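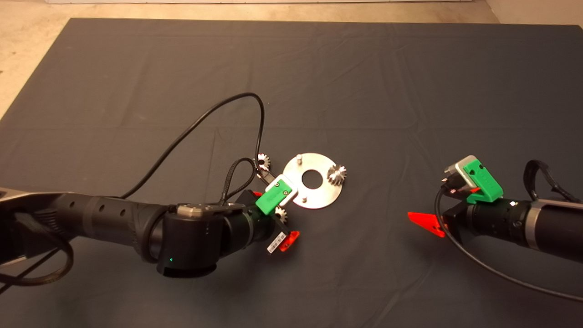
Can I bring a seven-year-old to the Flarnby robotics open day, or is it really meant for adults?

I've got a kid who is nuts about robots and the flyer says "demonstrations for all visitors," which could mean anything. We'd be coming in from Sukham, so it's a bit of a haul if we end up getting turned away at the door. Also wondering if there's anything for him to do or if it's all standing and looking. Thanks!

Posted Mar 4, 2026

stinedov_mom
Bring him! We took ours last July (she'd just turned six) and she was far from the youngest there. You just have to keep kids behind the tape when the arms are running, and they're pretty strict about that, so have the talk in the car. The gear demo was her favorite. It's slow, and I mean slow, but the guy running it let the kids guess which peg the next gear was going on and she was shrieking every time. There's a table in the back hall where they can build little gear trains out of plastic parts, and we lost most of an hour there. Get there early if you can, the morning was so much calmer. The café only had sandwiches when we went and they ran out, so pack snacks!!

Yoo_fan_689
fine for kids. parking is bad

gearhead1519
I went on my own so I can't tell you much about the kid stuff, but one thing on logistics: the bigger demos are in timed groups, and you pick up a slot at the front desk when you walk in. You can't reserve them online, or at least you couldn't last time. They told us they get up to 900 people over the day, and the after-lunch slots went fast. Coming from Sukham I'd take the bus from Stinedov instead of driving, it stops right across the street (the lot is tiny, the person above is right). Some of the rooms are loud too, mostly the one with the compressors, so if he's touchy about noise bring the ear muffs. The arm room is quiet and you can ask as many questions as you want in there. I asked way too many and they were super nice about it.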